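From: Genalyn Bautista
Date: Tuesday, February 22, 2022
Subject: Re: [soltargate] Are kitchen chores solved?

> Vudgate opens a microwave door in simulation 9 times out
> of 10. Can we call that one done?

Not yet. I ran 200 trials over 13 start poses. The arm mostly fails at the handle – it grips too high and slips off the rounded end.
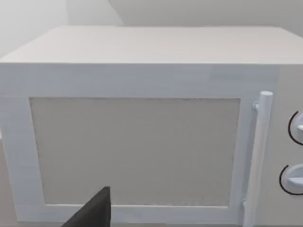
Fig. 1. Simulated microwave, bar handle right of the window, two dials beyond.

Turning the dials is a separate task and I have no policy for it. Nor have I tried a real door, where latch force varies. I would leave both off the April list.

Genalyn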